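**Seasonal gardener and plant recorder (part-time), Moltelen Garden**

Moltelen is a walled garden with an old orchard, open to visitors from spring until the first frosts. We are looking for one person to join us for the coming season. The work is outdoors in nearly all weather, and most of it is done with hand tools, close to the ground. If you like borders and do not mind mud, please read on.

The garden was laid out by a family who loved herbaceous plants, and we still grow many of the kinds they planted: irises, phlox, asters, day lilies and a long bed of old roses. Some of the plants have lost their names over the years. One part of the job is to help us find these names again, or at least to write down carefully what we have and where it stands. Our plant book has 3,977 entries at present, and a good number of them say only "blue, tall" or "from Aunt, 2nd bed".

**What you will do**

- Weed, edge and mulch the borders, and cut back after flowering
- Divide and replant perennials in early spring and in autumn
- Stake the tall plants before June, when we usually have strong wind
- Take cuttings and look after them in the cold frames
- Water the pots and the new plantings in dry weeks
- Write entries in the plant book and keep the labels in order
- Speak with visitors who ask questions, also when you are busy

You will work with Jairo Tamayo, our head gardener, and for the plant book with Yuxi Meng. Jairo plans the week on the first morning and writes it on the board in the potting shed. He is happy to change the plan if you see something more urgent in the beds, but he likes to be told before and not after.
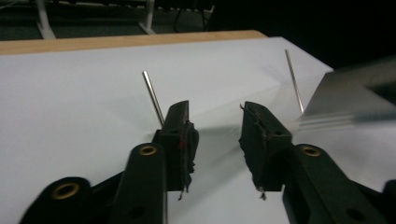
The post is for 2 days a week, and the days can be agreed with you. In spring and in autumn we may ask for one extra day, which is paid at the same rate. The season lasts until the leaves are cleared and the dahlias are lifted. After this there is the possibility to continue in winter with pruning in the orchard, but we cannot promise it now.

**Who we are looking for**

You have worked in a garden before, your own or somebody else's. A certificate is welcome, but it is not necessary. We would rather have a person who has looked after the same border for several years and can tell us what went wrong in it. You should be able to kneel, lift a full watering can and push a barrow up a slope. If something of this is difficult for you, please write to us anyway. Some tasks can be exchanged, and the cold frames stand at a good height for working.

Clear handwriting is a real advantage, as the labels are written by pencil. You do not need to know Latin names by heart. You should however be willing to look them up and to copy them letter by letter.

We do not use chemical weedkillers. Bindweed is dug out, and then it is dug out again. Please consider if you have the patience for this before you apply – the lower border has a lot of it.

**What we offer**

- Hourly pay according to experience, discussed at the first meeting
- Gloves, waterproof trousers and a good pair of secateurs for your use
- Lunch in the garden kitchen on working days
- Surplus plants and seeds to take home, and apples in autumn
- A place to keep your bicycle dry

The nearest bus stop is at Flores, and from there it is around 6 minutes on foot along the lane. There is space for cars beside the orchard gate, except on open days.

**How to apply**

Please send us a letter of one page, by post or by e-mail, and tell us about a garden you know well. It does not need to be a beautiful one. Add the names of 2 people who have seen you work outdoors, and say from when you would be free. Photographs of your garden are welcome but we cannot send prints back.

We will invite a few people for a morning of work together, which is paid, with tea afterwards. Please bring boots. Everybody who writes will get an answer, also when it is a no.

Questions about the work go to Jairo Tamayo, and questions about the plant book to Yuxi Meng. Both can be reached through the garden office.

Notice put up on Oct 24, 2019. It stays open until we have found the right person.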